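Carla Majali
2021-01-01

new year, new bread basket thread. bear with me, typing this between trays
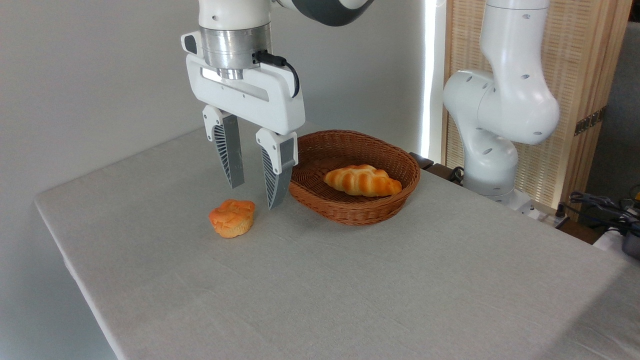 muffin on the table, croissant in the wicker. the basket is the keeper

ok so. background. I have been putting breakfast stuff out on plates for years and it always looks like a school bake sale. Misaki Onishi told me to get one decent basket and stop fussing. got one

oval, reddish brown, braided rim, pretty shallow. shallow is good!! the deep one I had before (Borkby, the round one) ate everything. you'd put in rolls and see maybe the top of one

also it was too tall for the shelf over the toaster. measured nothing, obviously

color matters more than I thought. croissant crust against that brown — very nice. against my old white plates it just looked kind of orange

pale gray underneath helps too. I had a striped cloth from Flalleck out all thru December and it fought with everything

muffin question. in the basket or out? I say out. croissants shed, muffin tops are lumpy, you end up with flakes stuck in all the lumps

Misaki says I'm wrong and a basket with one thing in it looks sad. she puts 2 croissants and 2 muffins in hers and lines it with a napkin. fine. hers is bigger

no napkin for me. tried it, it slid around and covered the rim, and the rim is the whole point

cleaning, bc someone asked: shake it out over the sink, then a dry brush down in the weave. old toothbrush works. do not soak it. I soaked the Borkby one and it went wobbly and smelled like a pond untill February

somebody else asked if it's the Adon one. no, Adon's has handles. this is Sampaio, no handles, stacks better

paid 155 for the basket and two trays together, which yes, I know. the trays are still in the box

next up is butter. dish or just the wrapper on a saucer — send opinions

oven's beeping, gotta go. will post the jam shelf later if I get it wiped down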